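Drisia 54 laundry basket review

Reviewed by Aoife Mulligan
6 July 2020

The Drisia 54 is a rectangular white plastic basket with perforated lattice walls. It holds 54 litres, comes in one size and one colour, and has no lid and no wheels. I bought mine at the start of June to replace a canvas hamper that had gone mouldy along the bottom seam, and it has been in use every day.

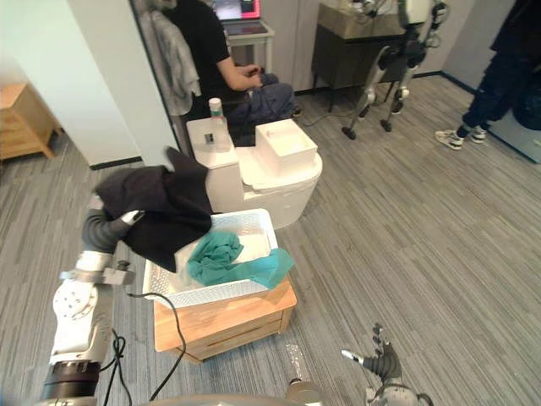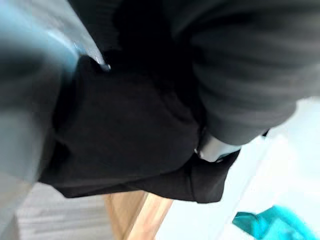
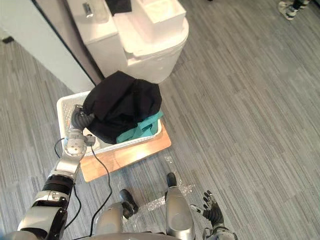

The first thing to sort out is capacity. The swing tag says 54 litres and "up to 8 kg". I put a full week of darks in it and then the same clothes in my washing machine, and one full basket is one full load. If you have been guessing at load sizes, that is useful. Heavy items take up more room than you'd expect. A tracksuit top and a couple of bath towels will bring it close to the rim, and anything loose put on top will hang over the side. It stays there well enough while the basket is sitting still. It will slide off on the stairs.

The lattice is the main reason to buy this over a solid tub. Damp towels left overnight still smelled fine in the morning, which I could not say of the canvas one. The holes are small enough that socks stay in. They are not small enough for coins, and I have had to fish ten cents out from under it more than once. The plastic around the holes was smooth on mine, with no rough bits from the mould. I ran an old pair of stockings over the inside to check and they came out without a snag. Knits have been fine too.

White was not my first choice. It shows lint, particularly black lint, and that collects in the corners of the lattice where a cloth won't reach. A dry nailbrush gets it out. Every second week I put the whole basket in the shower and rinse it down with the hand piece, and it drains by itself. So far there is no yellowing, but it has only been a month and mine is out of direct sun.

Carrying it is average. The rim is comfortable enough with half a load. With a full wet load on the way to the line, it digs into the fingers and the long walls bow outward a little. I now take wet washing out in two trips. Daithí Ó Riain, who has the same basket in his share house, carries his full and says the rim has not cracked, so it may be stronger than it feels.

Footprint matters if your bathroom or laundry is small. Being rectangular, it sits flat against a wall and will go on top of a low cabinet without much overhang, where a round one would be a nuisance. I prefer it raised. Sorting at knee height or above is a lot easier on the back than bending to the floor, and you can see what is at the bottom. The base is smooth, though, and it skates about on a painted or varnished top when you pull something heavy out from underneath. A square of non-slip drawer liner fixed that – I cut a piece from a roll I already had.

Two small complaints. The label on mine was stuck to the inside wall and left gum across a dozen holes, which took eucalyptus oil and most of an evening to shift. And two of these baskets will nest, but they jam if you push them together, so leave the top one sitting high.

I also looked at the Conneely collapsible basket before buying. It folds flat and would suit a caravan or a very small flat. The one I tried in the shop folded itself when I leaned on the end, and I didn't want that happening with a load of clean shirts in it.

Good: airflow, easy to rinse, holds exactly one load, doesn't snag.
Not so good: shows lint, bows when full of wet washing, sticky label.

Four out of five. I'd buy it again, in grey if they made one.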